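Tips for Looking After a Shared Sports Field (and What to Ignore)

Every spring the same advice goes around for people who help keep up a park field. Some of it is fine. A lot of it was written to sell you a bag of something.

Seed the goal mouths first
The worn patch in front of each goal is where the grass goes, and spreading seed over the whole field hardly touches it. Rake the bare spots, put down seed and a thin layer of soil, then move the goals if the league allows it. At Montoya Park we moved ours 6 feet and got more out of that than out of two seasons of feed.

Be careful with "no-mow" blends
Gudness sells a slow-growing mix with a lovely picture on the bag. It may do well beside a parking lot. Under cleats I have my doubts, and the small print says "light foot traffic," so read that before you pay.

Line paint
Thinning the paint to save money is a poor trade. We tried it in June and were out there again on Sunday morning painting the same touchline. Clisero cans clog if you store them upright after use. Turn them upside down and spray until it runs clear.

Sprinklers
Put empty tuna cans out on the grass and run the system for fifteen minutes. You'll learn more than the app will tell you. Ours claimed 3,791 gallons a week, and the meter said something else.

Do you need a soil sensor?
Stalus wanted $1,623 for a set. A long screwdriver pushed into the turf does the job: if it won't go in past the handle's width, water or aerate. I'm sure the sensors are very accurate — I just don't see what I'd do differently after reading one.

Restroom and clubhouse floors
Grit from the field ruins a floor faster than mud does. Sweep before you mop, and keep a stiff brush mat outside the door. Skip the shine products. 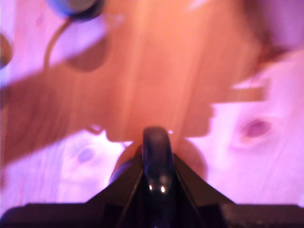 Reader comments (1)
Denny: I'd push back on the screwdriver. Our field has clay on one side and sand on the other, and it goes in easily at the sandy end even when the grass is dying of thirst. We spent $796 on two sensors and the water bill did come down, though it was also a wet summer.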